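Looking after plastic tubs, trays and washing-up bowls

Last updated: June

Plastic tubs do a lot of work in most houses and get very little care. The same one may hold hand washing in the morning, muddy carrots at midday and a child's water game in the afternoon. They last for years if they are kept clean and stored out of the sun. Most of the ones that get thrown away are only scaled up, stained or a bit smelly, and all of those can be put right with things already in the cupboard.

Everyday washing

Warm water, washing-up liquid and a soft cloth will do for nearly everything. Wash the outside and the underside too. Grit collects on the base, and it is grit that scratches worktops and enamel sinks. Run the cloth under the rim, where a line of grey grease builds up on any bowl that lives in the kitchen.

Avoid scouring pads. They take off the shine, and a dull scratched surface holds on to tea, beetroot and soil far more than a smooth one does. If something has dried on hard, fill the tub to cover it and leave it for an hour before trying again.

Rinse well. A film of old detergent attracts dust and makes the plastic feel tacky.

Limescale

In hard water areas a white line appears wherever the water usually stops. Mix one part white vinegar to four parts warm water, lay a cloth soaked in it along the line and leave it for half an hour. Wipe, rinse and repeat if you need to. For a small bowl, 100 ml of vinegar is plenty. Citric acid from the baking shelf works as well and smells less. A box of Sikier citric acid cost me 95p and did every bowl in the house, the kettle and two shower heads.

Never use vinegar or citric acid together with bleach. The fumes are dangerous. If you have already used one of them, rinse the tub thoroughly and leave the other for a different day.

Water play

A shallow tub keeps small children busy for a long time and uses much less water than a paddling pool. A few centimetres is enough for floating things about. Stay within arm's reach the whole time, however little water there is, and tip it out as soon as the game is over. 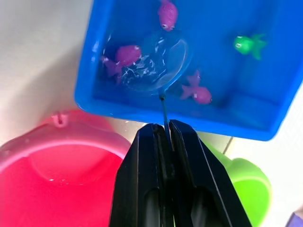

Toy fish in a shallow layer of water. The thick rounded rim of the tub is easy to wipe down.

Change the water for each session. Water left overnight goes slimy at the corners, and outdoors it will have flies in it by breakfast. If the tub is normally used for something else, wash it before and after. One that has held bleach, paint or garden chemicals should be marked on the base and kept for dirty jobs only.

Small plastic toys

Toys with no hole in them are simple. Swish them in warm soapy water, rinse, and spread them on a towel.

Squirting toys are harder. Water gets in through the hole and stays there, and black mould grows on the inside where no brush will reach. Squeeze them out hard after each use and stand them hole downwards on a rack. If black bits come out with the water, throw the toy away. New ones can be sealed before their first use with a dab of waterproof glue, which ends the squirting but also ends the mould. Check the glue is safe for toys once it has set.

For a large batch, a net bag in the washing machine on a cool wash is quick. Leave out anything with batteries, glued-on parts or a metal spring. The dishwasher top rack is fine for hard toys but can warp thin ones, so check for a mark on the toy first.

I sort ours by size as they dry. Big ones go in a bucket, small ones in a tray, and anything that could go in a baby's mouth goes up on the shelf.

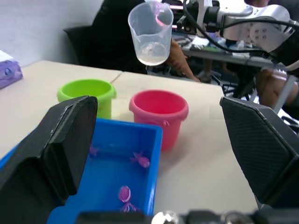

Whatever you sort them into, leave the lid off until the next day. Toys that feel dry often have a bead of water in a seam or under a fin, and a closed box in a warm bathroom is where the musty smell starts. A mesh bag hung over the bath does the same job if you are short of floor space. The one from Julluda has wide holes and drips freely, although the suckers are useless on textured tiles and I hang it from a hook.

Stains

Tomato, turmeric and curry paste are the usual culprits. Wash off the grease first, then spread on a paste of bicarbonate of soda and water. Leave it for an hour and wipe away with a damp cloth. Pale plastics often improve after an afternoon on a sunny windowsill. Don't leave them out for weeks, as strong sun makes plastic brittle and fades bright colours.

Felt-tip pen usually comes off with a little surgical spirit on cotton wool. Try the underside first. Sticky label residue gives way to cooking oil: rub it in, wait ten minutes, roll it off with your thumb and wash as normal.

Smells

Fill the tub with warm water and two tablespoons of bicarbonate of soda and leave it overnight. For onion or fish you may have to do it twice. Scrunched newspaper left inside a lidded box will also draw out a stale smell over a few days.

Trays on tables

A plain tray is handy for any job that would otherwise spread across the table, such as beads, seeds, jigsaw pieces or screws out of something you are mending. Choose one with sides high enough to stop things rolling out. A pale tabletop helps as well, as dropped bits show up straight away. 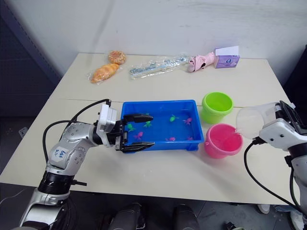

A blue tray in the centre of a white table.

If your table has a join in the top, run a dry toothbrush along it before you wipe. Crumbs turn to paste once they are wet and are then a nuisance to get out. A damp cloth folded under the tray will stop it sliding.

Storing

Stack tubs only when they are bone dry. If two have stuck together, stand the lower one in hot tap water and put cold water in the upper one, then twist gently. Keep heavy things out of the top of the stack or the rims will splay.

Small cracks can be mended with a two-part plastic adhesive for storage use. I would not trust a mended tub to hold water, or use it for food.

Comments (3)

Reader in Purkton: The hot and cold water trick worked on two boxes that had been stuck since we moved. I had to do it twice.

Anonymous: Would the citric acid be all right on a metal bucket? Mine has a white ring as well.

Bathtime Gran: I use a Bermúdez salad spinner from the charity shop for the little toys. A few turns and most of the water is off. It doesn't do much for the squirty ones.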